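3.2 Pretend kitchens and the naming of food

Play kitchens turned out to be a wonderful place to listen to children learning words. Of the 702 play sessions in the Imum collection, 20 had to be set aside for poor sound, which left 682 for analysis. Each session was transcribed by Deisy Escobar and checked by Jhair Grajales, and every food word was marked as a plain name ("corn"), a cooking word ("boil"), or a serving word ("yours"). 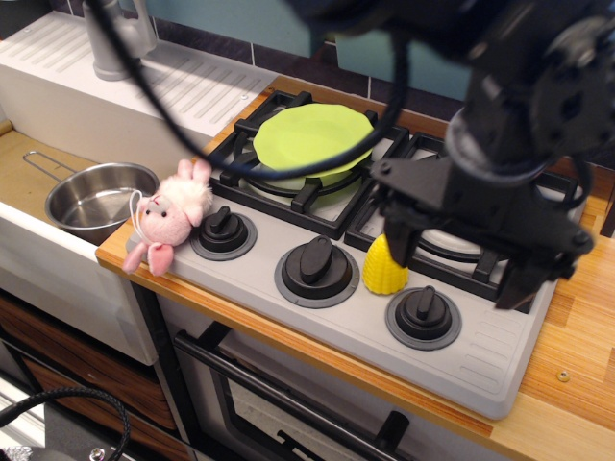
Cooking words surprised us most. Children who rarely used a verb at the family table used plenty of them at a toy stove — often the same verb several times in a row, with growing confidence. Hirose and Aydoğan found a similar pattern in their study of pretend shops, where buying words came in bursts. We think these bursts deserve far more attention than they have had!

Serving words followed a different path. They came late in a session, usually once a second child had joined, and they brought longer sentences with them (Figure 4).

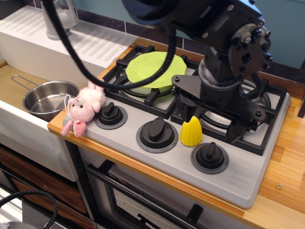

Figure 4. Toy stovetop set into a light wooden countertop.

Age explains part of this difference, but a shared pretend meal also gives children a reason to talk about who gets what. Salazar's notes on sibling pairs point the same way, and the older child was by no means always the one who spoke first. We return to turn-taking in Section 4, where the Tello transcripts allow a closer look at pauses.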